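Oficina partilhada: a bancada dos cabos

Younes El-Sayed continua a montar em casa a célula Grosik, agora com dois braços, e trouxe-a no sábado para a oficina.
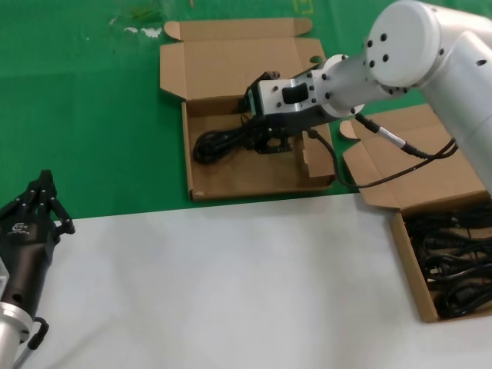 O programa Plotetti ainda corre devagar, e Younes passou a tarde a afinar o fecho das pinças. Os cabos pretos enrolados, dentro de caixas de cartão abertas, são o material de ensaio desta fase. Falta prender melhor a cablagem do punho. O limite de velocidade ficou em 472 na configuração.

Em novembro passamos às caixas fechadas. Quem tiver cabos de alimentação a mais pode deixá-los na prateleira 7. 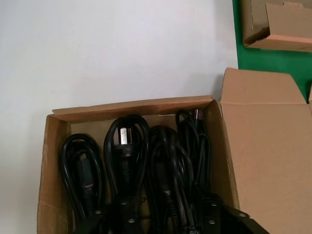 Cabos de alimentação pretos, enrolados e arrumados ao alto na caixa.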